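The Long Road Back to the Bal Musette

By Armelle Caron

My uncle owned 65 accordion records and played two of them. The rest, he said, were for when people outstayed their welcome. I inherited the lot in May, along with a record player that runs slightly fast and makes every waltz sound late for a train.

The one I kept going back to was by Joly, a trio I had never heard of, led by a man named Baptiste Royer. He sings as if reading out a parking fine to somebody he once loved.

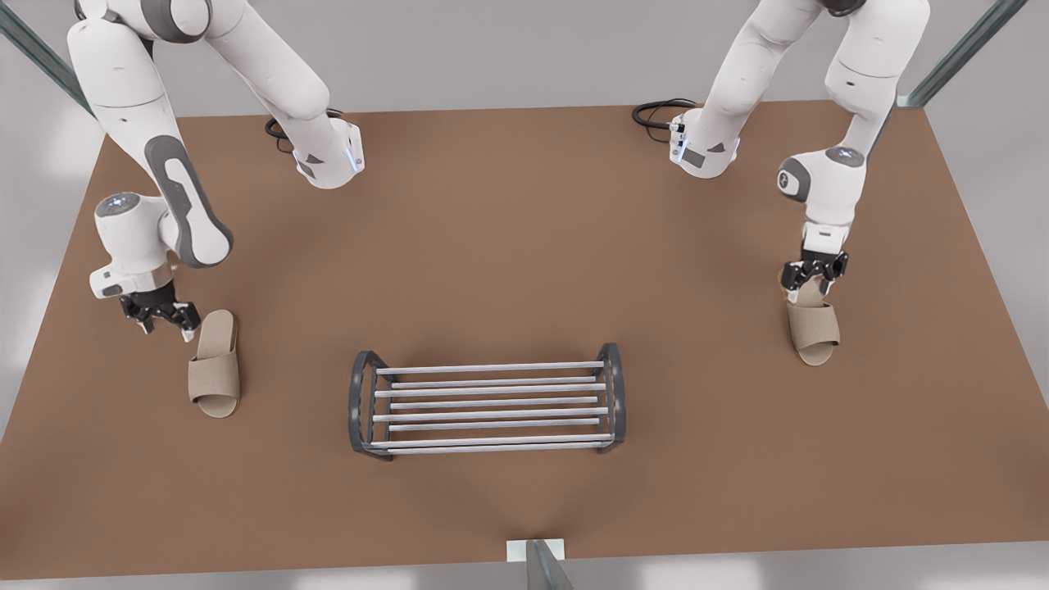

Who still listens to French accordion music?

More people than the radio would have you think, and a fair number of them are Danish. Troels Mikkelsen runs Radora, a label in Aarhus that presses 700 copies of each reissue and sells most of them before the sleeves are dry. He doesn't speak French. "I assume it's all about rain," he told me.

Quite a lot of it is about rain. Some is about sailors, and one Joly number, Zullorine, spends four verses on a woman who has moved to Lille without leaving an address. The accordion solo goes on until you wish you had moved to Lille too.

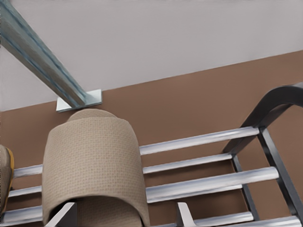

2 min read

Royer's old accordionist, Aurélien Baudry, now teaches in Trostley, where his pupils want to learn film themes. He gives them the film themes, then slips in a java when their parents have gone out to the car. I asked him which recording of Zullorine was best. He named one I don't own, and hung up to see to his soup.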